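4.2. Estimación de la apertura y segmentación de los episodios

La pose de cada pinza se obtiene a partir de los cubos de marcadores, pero la trayectoria por sí sola no basta para entrenar la política. Hace falta además saber cuándo se cierran los dedos, cuándo se abren y qué parte de la grabación corresponde a cada subtarea. Esta sección describe el módulo Katov, que recibe las poses ya filtradas por Tretis (sección 4.1) y devuelve una lista de segmentos con su etiqueta de contacto.

El conjunto utilizado contiene 2.266 episodios. Tras descartar los que presentaban saltos de pose no recuperables o errores de sincronización entre los dos brazos, quedaron 1.761. El filtrado se aplicó antes de cualquier anotación manual, de modo que los anotadores no vieron los episodios rechazados.

La detección del marcador se ejecuta por imagen y de forma independiente para cada cubo. Cuando hay dos o más caras visibles, la pose se calcula con todas las esquinas detectadas y un modelo rígido del cubo. Cuando solo hay una, se conservan las dos soluciones del problema planar y se elige la más próxima a la predicción del filtro. Esta segunda situación es frecuente en los giros de muñeca y produjo la mayor parte de los saltos que observamos en las primeras versiones. Si no se detecta ninguna cara, el filtro propaga la pose durante un máximo de 18 fotogramas – pasado ese límite, el intervalo se marca como no válido y no se interpola.

La apertura se estima con una red pequeña que recibe un recorte orientado según la pose del cubo. La salida es un escalar normalizado entre cero y uno. No se utiliza la apertura como umbral directo de agarre, dado que un objeto grueso detiene los dedos mucho antes del cierre completo. En su lugar, Katov busca mesetas de la señal: un descenso seguido de un intervalo estable de al menos 200 ms se registra como cierre, y el ascenso posterior como apertura.
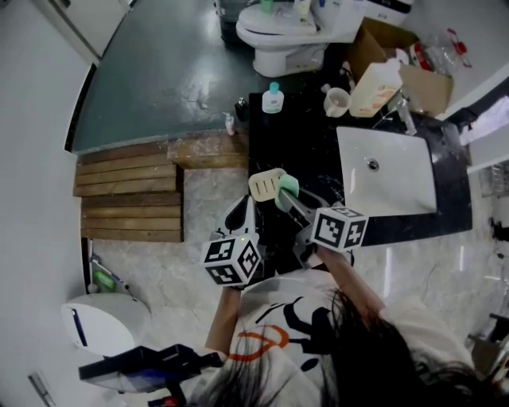 Figura 5. Episodio de la subtarea «jabón» en la encimera de un baño. Cada pinza lleva un cubo de marcadores.

La segmentación por mesetas falla sobre todo en las fases de colocación, donde el cierre se mantiene y el único cambio es la posición relativa entre el objeto y su destino. Para estos casos se añadió un segundo criterio geométrico, basado en la distancia entre el centro de la pinza y una región de destino anotada una vez por episodio. En la figura 5 la pinza derecha sujeta la pastilla verde encima de la jabonera, algo desplazada hacia la derecha, con los dedos todavía cerrados: la señal de apertura no distingue este instante del transporte, mientras que la distancia al destino permite asignarlo a la fase de aproximación. La pinza izquierda se procesa por separado y no hereda la etiqueta de la derecha.

Los límites propuestos por ambos criterios se fusionan con programación dinámica, con una penalización fija por segmento. El valor de esta penalización se ajustó sobre una partición de validación y se mantuvo constante en todos los experimentos de la sección 5.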